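**Bench stock: red items and the speckled block**

The bench stock list has been revised. Most changes concern the red items, which had been listed under three different headings depending on who entered them. They now sit under one heading, Bench Red, and the old Prinon and Cerken shelf codes are withdrawn. Labels carrying the old codes stay valid until the October recount.

The pan-shaped container is entered by its handle. Several containers in stock have a similar bowl section and a flat rim, and the bowl alone does not separate them on paper. The ribbed handle does. Write "pan, red, ribbed handle" and leave the bowl out of the entry.
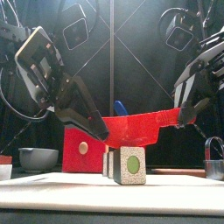
Skeltado Bulletin — No. 33

The blue-handled item keeps its own line. It is often put down next to the pan and was twice written up as part of it. They are separate entries and are signed out separately.

The block with the green oval is entered as "block, speckled, oval." Color is not enough here: the speckled face reads as white under the bench lamps and as beige in the storeroom, and one side is a dark charcoal green. Two people describing it from different ends of the bench will not agree. The oval settles it. Place the block with the oval facing the front edge of the table so the entry can be checked without picking anything up.

Straps and bands were the weakest part of the old list. The red fuzzy band had been filed with the cord, then with the cloth, and for one quarter with both. It is now under Straps, with a rounded tab noted as the identifying end. Two rules apply:

- Store bands flat at full length. The long shelf from Zariņš is 700 mm and takes most of them unfolded.
- Do not fold a band around a block or a box to save space. Fuzzy material holds the crease, and a creased band will not hang in an even curve when it is held by the ends.

Boxes are listed by rim and side color together. The small one is "box, red, light rim" and goes back on the 600 mm shelf with its open side up. Do not use it to hold loose hardware between sessions — it was returned last month with screws in it, and the count for that drawer was wrong for nine days.

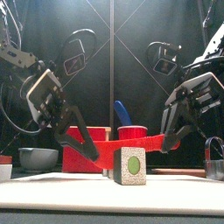 **Table covering**

The white top layer on the low table wrinkles slightly. Smooth it toward the front edge before setting out, and check that the block stands flat. Replacement covering is cut from the Cerken roll at 700 mm wide. Offcuts under 33 mm go in the scrap bin, and anything larger goes back on the roll rack with the width written on the back in pencil. Red marker is no longer to be used for this.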